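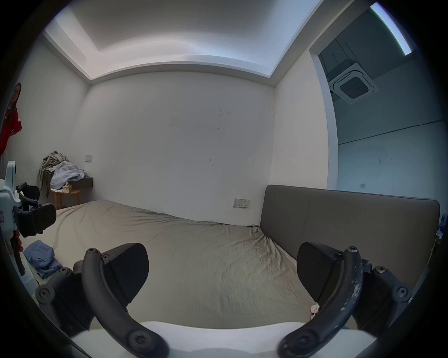 From: Imelda Cruzado
To: the hand-held gripper list
Subject: Re: Arkari pair, hire or buy?

Hello Vasco, hello everyone,

Sorry for the slow reply, December has been a bit of a muddle at our end! You wrote:

> We've been offered the Arkari hand-held pair on a 30 day hire from Callon,
> and I'd love to hear from anyone who has used them on cloth before I sign.
> Are the fingers any good on clothes and bedding, and do they last?
> Vasco Esteves

Well, we've had ours since the spring and I'm fond of them, so do take this with a pinch of salt. Thịnh and I have put them through 278 bedroom takes, mostly clothes on beds, and the ribbed pads get hold of a shirt or a pillowcase very nicely (thin sheets are another matter, you do end up pinching twice). The curved fingers scuff quite quickly along the outside. It looks dreadful and I fretted over it for weeks, but the grip is just the same as far as I can tell.

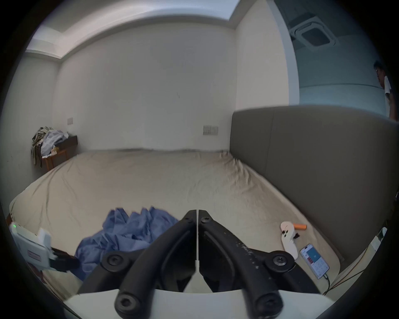 Fingers nearly closed, with a crumpled blue cloth on the bed.

My one real grumble is the weight. Teodoro managed 126 takes in a week and his wrists were sore by the end of it, so please plan for plenty of tea breaks. I'd also ask Callon whether spare pads come with the hire, as we had to buy ours separately, and check the bolts every morning before you start.

Gobnait tried the Yeom set for 105 takes and liked it better for small hard things, cups and the like, so she may want to argue with me! If it's mainly laundry you're after, I'd take the hire and see how you get on.

All the best to you and the team,
Imelda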